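To: wanura-users list
Date: 01/04/2023
Subject: Re: Thin parts, wire handles, and the 20 mm problem

On the list, a Skov user wrote:

> We trained on the Wanura set as released and got decent results on cups
> and boxes, then poor ones on anything small and flat. Is this the policy
> or the data? Our guess was the data, but the loss looks fine. Also, did
> you filter by grasp point? We can't find it in the notes.

It is mostly the data, and no, the first release was not filtered by grasp point. The notes should have said so and I will fix them.

What we did at Claltgate in December was go back and collect a small-parts subset with the two-handed version of the handheld grippers. It has 2,920 demonstrations, recorded in homes, on whatever low table or desk was there. Binder clips make up a large share of it. A clip gives you two very different places to hold it, the body and the wire handles, and people switch between them without thinking.
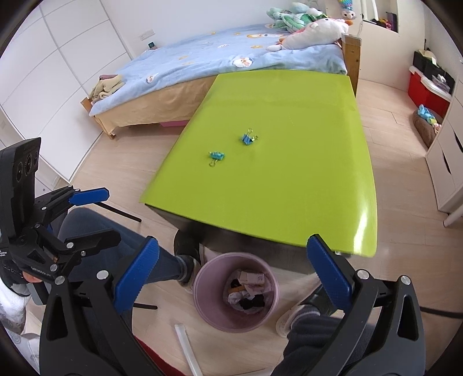 We labeled each grasp by hand as body, handle or mixed, and trained three policies with the same settings. The one trained on everything picked up a clip in 34 percent of trials. The one trained on body grasps only did much better, and the handle-only one was worst of the three. When a policy has seen both, it tends to aim between them and close on the edge of the clip. The loss does not show this, which matches what you saw.

Dropping the mixed episodes costs you 395 demonstrations. We think it is worth it. Adding a grasp label as an input also works, but you then need to choose the label at run time, and our chooser is not good yet.

Two cautions. All trials were on one arm with one type of finger pad, with 20 trials per object, so please don't read much into small gaps. And the Ketov loader drops the second gripper's stream unless you turn on the two-hand option. If your set looks half the size it should, check that first.

The labels are in the same folder as the subset, one file per session.

Comments (3)

skov_lab2: Thanks. Retrained on body grasps only and the edge closing is mostly gone. Still bad on coins.

pthread9: Same loader problem here. Could the two-hand option be on by default?

mara_k: Do the labels cover the left hand too, or just the right?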